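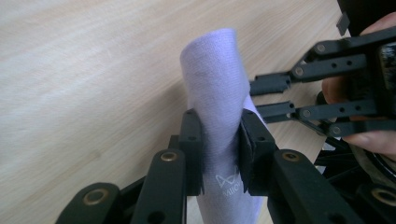

Back from the trade dinner in Prulstead and my feet are killing me! Aarne put me next to Nest Landeg, who exports oats and wants a stand at the Stadetley expo in October — so do I, if the chamber will split the fee. It's 2,468 for a corner spot and I'd budgeted 2,000.

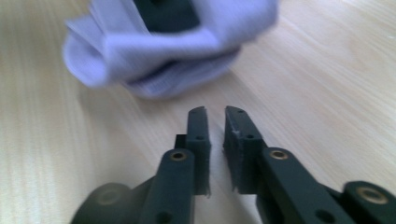
Demetrio thinks they'll come down if 22 of us sign up together. We'll see. The speeches ran long (two of them on customs forms, ugh) but the fish was lovely. Must email Angharad in the morning.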